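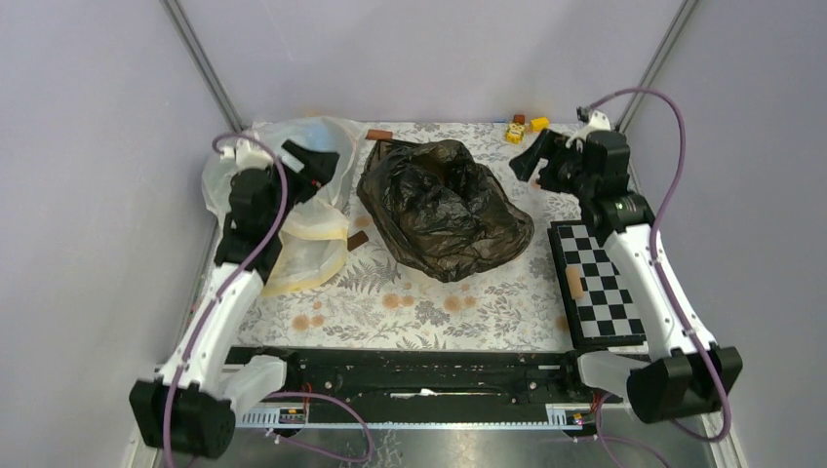

Old paperbacks and the smell: which tricks are worth your time

I own too many novels, most of them secondhand, and a fair share came into the house smelling like somebody's basement. Every few months I read another list of miracle cures. I have tried most of them and I remain unconvinced by a good half.

Baking soda

The usual advice is to put the book in a box with an open dish of baking soda and leave it overnight. Overnight does very little. I have left a family saga in there for two weeks and it came out a bit better, maybe. What you must not do is sprinkle the powder between the pages, whatever the video says. It gets down into the spine and you will be shaking it into your lap until the last chapter.

Cat litter

Same idea, and in my house it worked better. Use the plain unscented clay kind. Pour a layer in the bottom of a lidded tub, set something over it so the book doesn't touch, stand the book up with its pages fanned open, and close the lid. Check it after 3 days for mold. If you see any, take the book out of the house. I would not try to save a mass market thriller with fuzz on it.

Dryer sheets

No. You end up with a book that smells of basement and fake lavender. Some of them leave a waxy film on the page too.

The freezer

Freezing is for bugs. People keep recommending it for smells and I can't see why it would help, and it didn't when I tried. If you do have bugs, seal the book in a freezer bag, squeeze the air out, and give it a couple of weeks. Let it come back to room temperature before you open the bag, or you'll get condensation on the cover. My friend Nghĩa Vi skipped that part with a first edition of something she was fond of, and the jacket rippled.

Cedar blocks

I bought a pack of Skavari cedar blocks for the shelf. They smell nice. The books next to them smell of cedar, as you would expect, and an inch further along they smell the way they always did. Keep them away from anything you care about, as the oils can mark paper.

Sunlight and fresh air

Air, yes. Stand the books open on a table by a window on a dry afternoon, out of direct sun. It's free and it beats most of what's on this page. Direct sun will fade a red spine in one summer, and cheap paper goes the color of weak tea.

Price stickers

Warm the sticker with a hair dryer on low, then lift a corner with a fingernail and peel slowly, flat against the cover. For the gum left behind I use a dab of lighter fluid on a cotton ball, glossy covers only, window open, nothing lit anywhere near. Peanut butter gets mentioned a lot. It leaves grease, and on an uncoated cover the grease is there for good.

Storing what doesn't fit on the shelf

Please don't put novels in trash bags, even for a move. Corners get bent, and any damp that goes in stays in. Small cardboard boxes are fine for a dry closet. I like the Roveck size 2, mainly for the handles, though any box you can lift when it's full will do the job. Large boxes are a mistake you make once. Lay paperbacks flat or stand them upright, never spine up, and keep the whole lot off a concrete floor.

As for those little moisture packets, a handful in a cardboard box is mostly decoration. They fill up fast and then sit there. They make more sense in a tub that closes tight.

Dusting

Brush the top edge from the spine outward, with the book held shut. A clean paintbrush from the hardware store does it. I was given a Fovier book brush, and it is a clean paintbrush with a nicer handle.

From the comments

Wondimu Lencho: I have 157 books in a spare room that gets damp every October. A small dehumidifier at 52 percent did more for them than anything I ever put in a box. I gave up on baking soda years ago.

I'd believe that one. Dry the room first and then see which books still smell. I still have a water-stained ghost story on the windowsill that has been airing since spring, and I'm giving it until the end of the month.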